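Stockroom notes: crates under the white shelving

The slatted wooden crates now have a fixed place in the Estbridge stockroom. Starting Tuesday, they go beneath the white shelves, one crate per bay, and the space in front of them stays clear. The change covers 18 bays. Bays 7 and 10 are already set up and can be used as a reference for the rest.

Clearance is the main point to check. The crate needs 73 mm between its top slat and the underside of the shelf. Less than that and a hand will not pass over the rim with a full packet of liners. Where the shelf sits too low, move the brackets up one slot - both sides, then recheck for level. Do not shim the crate from underneath.

Set the crate with the slats running left to right, parallel to the shelf edge. The gaps between slats give some airflow and let you judge the fill level without pulling the crate out, although the upper part is in the shelf's shadow and is harder to read. Abhishek Nishad has asked that labels go on the shelf edge and stay off the slats, where the adhesive lifts the finish.

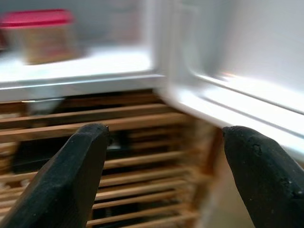
What goes in the crates

Soft and light stock only: paper liners, cloth bags, spare covers, rolled netting. Maximum load is 10 kg. The slats are thin and will bow under anything dense, so hardware and bottled goods stay in the Nukard bins along the back wall. Small loose parts will drop through the gaps and should be bagged first.

Do not fill above the top slat. Stock that stands above the rim catches on the shelf when the crate is drawn forward, and two covers from the Ilton order were torn this way in October.

Cleaning and repairs

Brush between the slats with a dry, narrow brush, working from one end to the other. A damp cloth is fine on the shelf but should be kept off the wood. Check the vertical edge pieces for raised nails while the crate is out. A cracked slat means the crate comes out of use - tag it and leave it by the Tang cabinet. Replacement slats are cut on request, and the current wait is 7 working days.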